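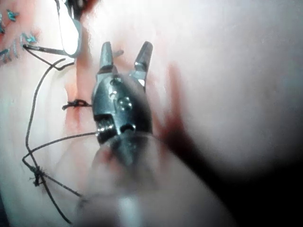
Milovan Kneževič wrote in to say that his stitches look fine on the pad and terrible a week later, when he peels the pad off the bench and bends it. He wanted to know which of the knot gadgets he should buy. My answer was none of them, and he wasn't pleased.

Search tutorials Go

How to practice the simple interrupted stitch without fooling yourself

8 min read
Last updated Sep 17, 2018

Most practice guides are selling a kit. I have bought several, and the pads differ much less than the prices do. What matters is whether you check your work in a way that can make you look bad. The steps below assume you already know how to hold a needle driver and are learning on a pad, under a teacher. They won't qualify you to close anything on a living patient.

1. Draw your entry and exit points first

Use a fine pen and a ruler. Mark pairs of dots on either side of the cut, the same distance from the edge, and keep the spacing between pairs even. People skip this and then tell me their spacing is "close enough." Measure it. In my first month it never was.

2. Load the needle properly

Grip it a little past the middle, toward the thread end, at the very tip of the jaws. If it swivels, reload. Some teachers will tell you to grip farther back for more reach. I tried that for most of July and bent a lot of needles.

3. Go in straight

The point should meet the surface at a right angle. Then turn your wrist and let the curve do the work. If you push, the needle flattens out under the surface and you get a shallow bite that tears when you tie it. Come up on the far dot. If you miss the dot, pull out and start that stitch again. Don't move the dot (I have seen this done with great confidence).

4. Tie it flat

Wrap the long end around the driver, grab the short tail, and lay the throw down across the cut. For the next throw, wrap the other way and reverse your hands. Two throws in the same direction give you a granny knot, and a granny knot slips.

How tight? The edges should touch. They should not bunch up or roll under. Beginners nearly always overtighten – a pad won't complain the way skin does, and I think this is the worst habit that pads teach.

5. Test it

Bend the pad so the cut tries to open. Look for gaps between stitches and knots that have worked loose. Snip one stitch, pull it out, and look at how deep the thread ran on each side. If one side is deeper, you will see a step along the edge.

Do 18 stitches, test all of them, and write down how many you would accept from somebody else. I kept a notebook for a long stretch: 1,619 stitches, of which I passed 897. That's a poor score, and I was being kind to myself early on.

What about timing yourself?

Leave it alone for now. Ward Verbruggen disagrees with me and has his beginners race a clock from the start. Maybe it suits his group. When I tried it, my knots got faster and worse, and the clock only told me about the first part.

Do expensive pads help?

I'm not convinced. A layered pad is useful once you get to deep stitches. For this one, a plain pad is fine until it is so cut up that the thread pulls through old holes. Turn it over before you replace it.

If your stitches keep failing the bend test, go back to step 3 and do nothing else for a few sessions. Leave the knots out, and just pass the needle from dot to dot.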